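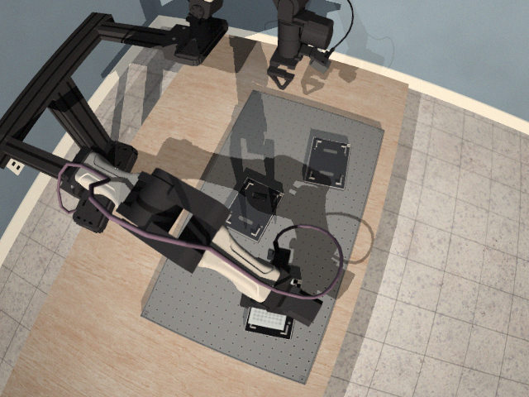
Gaëtan Mallet: Sort out the cable before you touch the code. Software won't save you from a loop that size.

Home Topics Workshop Robots Unanswered Log in
Search the help pages Go

Two arms over one breadboard, and a cable that wanders

Huguette Bouvier
I'm building a little pipetting bench in our shared workshop and doing the layout in simulation before I drill anything. The big arm sits on the left by the extrusion frame, and a smaller one comes down by the far side of the board. Between them there's the perforated breadboard, with two square fixture pads and the white rack in its black holder down at the near end.

My trouble is the purple cable on the big arm. It follows the links well enough and then swings way out over the board before it comes back to the wrist. In the sim it's only a shape, so it passes through everything and I get no collision at all. On the real arm I'm sure it'll catch the rack or the small gripper sooner or later. Do I shorten it, clip it, or move the arm? I have 562 mm of slack to play with past the elbow, and I'd like to keep the wrist turning both ways. Also, should both arms be allowed over the pads at the same time? I've got the bench booked for Saturday and would love to bolt the breadboard down then.

Gaëtan Mallet
Longer version of what I said before. Don't shorten it yet! Put one clip on the forearm just behind the wrist camera and another near the elbow, then drive the wrist slowly to both ends of its travel and see how much cable it really asks for. Leave a bit more than that between the clips and pull the rest back toward the shoulder, where a curl does no harm. I used hook-and-loop straps for the first month because I kept changing my mind (four times, I think).

For the sim, give the loop a fat invisible collision shape — a squashed ball is fine — and fix it to the forearm. It's crude and the planner will complain about moves that would have been OK, but I'd take a grumpy planner over a rack of tips on the floor. Then run 1000 random moves overnight and look at the ones it rejects.

Sylvain Brunet
just buy a shorter cable

Odette Marchal
I wouldn't buy a shorter one until you've done Gaëtan's test, I did that on my Coste build and had to buy the long one again.

On your other question, I let one arm at a time over the pads. It's a simple lock: whichever arm wants in has to ask, and the other one backs off to its parked pose first. Yes it's slower. My full run went up to 1875 seconds and I was a bit sad about it, but I can leave the room now. Once it's boring you can split the lock so each pad has its own, though your pads look close enough together that I'd check the elbow of the big arm too. Everybody checks the grippers and forgets the elbow.

And for Saturday, fit the breadboard with two bolts only and leave the rest in a jar. You'll want to nudge it.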